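About Culdale

By Arne Seidel
April 12, 2019

Culdale is a small evening school for people who want to learn to repair, alter and look after their own clothes. We have two rooms above a shoe shop, a kettle with opinions, and 231 people on the books this term, most of whom arrived with one pair of pants and a grudge.

The school began with a coat. It was my father's, a heavy gray thing made by a tailor named Illés, and the lining had given up under both arms. I took it to three shops. Two told me to buy a new coat and the third quoted a price that amounted to the same advice. So I bought a packet of needles and ruined the left sleeve over a long weekend. The right sleeve went better. I still wear it, and people are kind enough to stand on my right.

A neighbor saw the coat and asked if I could do something about her curtains. I said no, but that she could come over and we could both be bad at it together. By the end of that winter there were 11 of us in my kitchen and my wife had started using the word "premises" in a meaningful way.

Our courses run for eight evenings. The beginners' course is called First Stitches and covers buttons, hems, small holes and the business of threading a needle in front of other people. After that you can take Knits and Sweaters, Linings, or Zippers. Zippers has the longest waiting list and the highest rate of bad language.
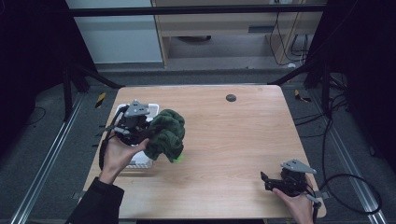
We also teach washing, which surprises people. A good half of what comes through our door as damage is really laundry – wool that met a hot wash, towels that have been softened until they no longer dry anything, a shirt folded away with a stain that somebody planned to deal with later. One full evening of First Stitches goes to reading care labels and believing them. It is our least popular class and the one former students write to us about.

Our teachers come from different places. Some trained properly, in theaters and alteration shops. Others learned from a grandmother who did not give compliments, and a few of them have kept up the tradition. If you are told that your hem is "nearly a straight line," please understand that you are doing very well.

We don't give out certificates. We did print some once, 400 of them, with the name of the school spelled wrong. They make decent pattern paper.

Fabric and thread come mostly from Brotavton, a mill outlet that sells us its ends of rolls at a price we are asked not to discuss. The sewing machines are all the same model of Pladetti, bought secondhand from a school that was closing. They are loud, heavy and almost impossible to break, and we say almost out of respect for last April's beginners.

The fee for an eight-evening course is $80, thread included. Bring something that needs mending and that you would like to keep. Please don't bring a wedding dress to your first class. It has been tried.

If you would rather look around before signing up, come by on any teaching evening before class starts. The door is the green one beside the shoe shop, and it sticks, so push harder than seems polite.

Contact: ask for Arne at the school office, upstairs, second door
© Culdale Evening School. All rights reserved. Back to top
Last updated: this term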